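What I'm buying this year, and what I'm not

I put off writing the equipment budget until June, which was too late, and I am writing it up now partly so I start earlier next time. 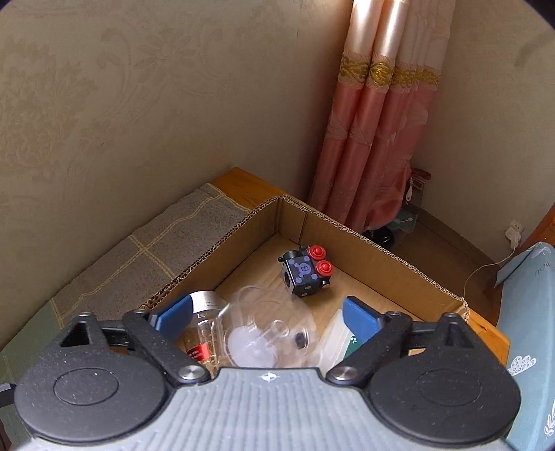 The budget has to cover everything for the hand-held gripper work, including the parts that don't look like equipment. Last year I listed the grippers and a computer and thought I was done. By the end of the season I had spent nearly as much again on things that were never on the list. Storage was the worst of it. After that came finger pads, screws, cables, and the boxes of household stuff we pick up and put down all day.

So this year the list has four headings: grippers, spares, objects, and data. I'll take them in that order.

Grippers first. We run two hand-held units now. I had asked for three more, to make 5, and I have cut that back to one. The reason is hours. I went through the log for the spring and on most days one of the two units was sitting on the shelf. People get tired before the gripper does. A third unit makes sense as a backup, so a broken linkage doesn't stop a session. A fourth and fifth would mostly be there to look at.

I got quotes from two places. Zandwood sells a complete unit, assembled, with a year of support. Wivedico sells the same sort of thing as a kit and you put it together yourself. The kit is $730 and the assembled one is a good deal more. I have built kits before and I don't mind it, but it took me most of a Saturday and then another evening to get both arms closing evenly. If I charge my own time to the project at any sensible rate, the gap gets small. I went with the kit anyway, mainly for what I learn putting it together. When something loosens later I know which screw to look at.

Check the lead time before you compare prices. Wivedico told me two weeks for the kit and then told me the finger pads were shipping separately. A gripper with no pads is a paperweight. I now ask every seller one question, which is whether everything in the order leaves on the same day.

Spares next. I split these into things that wear and things that get lost. Pads wear. They pick up lint and grease, they get nicked on sharp edges, and the grip changes before you can see much wrong with them. I used to replace them when they looked bad. Now I budget for a fixed number of pairs per unit and swap them on a schedule. I buy the pads from Skindus, which does them in small lots. Their minimum order used to be 100 pads and I couldn't justify that. They dropped the minimum this spring, and that alone took a line off my budget.

Pivot screws get lost. They don't cost much, but the one time I ran out I lost an afternoon driving to three hardware stores, none of which had the right length. There's a bag of them taped inside the lid of the tool case now. Same with cables. I buy two of every cable and label both ends.

Objects is the line people question. When I show the budget to anyone outside the project they want to know why I have money set aside for jars and plastic containers and toys. The answer is that the objects are half the job. If every session uses the same few items, the recordings all look alike and they aren't worth much to us. We need glass, clear plastic, metal lids, soft things, things with a lot of small parts. Clear plastic is hard to work with and so I want more of it.

Most of this doesn't need to be bought new. I set a small amount per month for thrift stores and yard sales and I take whatever the people on the project are clearing out at home. Baby gear is good for this. It comes in odd shapes, families are done with it quickly, and a lot of it is see-through. Toys are good too. For packing I don't buy bins anymore. Cardboard boxes are free and a box is a useful thing to reach into anyway. I do budget for breakage, and I keep glass to a few pieces at a time.

We also work in ordinary rooms, in people's homes, and that has its own costs. I had rent for a studio space in the first draft of the plan. I took it out. A bedroom with its own furniture and its own light gives us more variety than a rented room with one table. What I pay now is a flat amount per visit, plus mileage, plus an extension cord, a power strip, and a roll of tape for holding cords down. The first version of the plan had no mileage in it at all. Please put mileage in yours.

Data is the last heading, and the one I got most wrong. I had priced one large drive. What we needed was one drive to carry, one to stay put, and a third copy somewhere else, and then the time to check that the copies match. I now price storage by the recorded hour, and I use up to 5 hours a day as the ceiling when I plan. We rarely reach it.

I looked at paying Mabaso to handle the uploads and the sorting. Their price was fair, but it assumes a steady amount coming in each week and ours comes in lumps. I said no for this year and will ask again when the third unit is running.

Things I took off the list altogether: a second laptop, a rolling cart, hard cases for every unit (one padded bag holds two), and a label printer. I may regret the label printer. My handwriting on masking tape is not good and it has already caused one mix-up with the chargers.

Things I added late: a better set of small screwdrivers, thread locker, lint rollers, a kitchen scale, and knee pads. A lot of the work is done at bed height or lower and my knees were complaining by March.

I've kept a tenth of the total unassigned. Last year I kept nothing back and had to move money from objects to storage, and then we spent weeks picking up the same mugs. The kit order goes in on Monday. I'll post the final figures when the pads arrive and I know what the shipping came to.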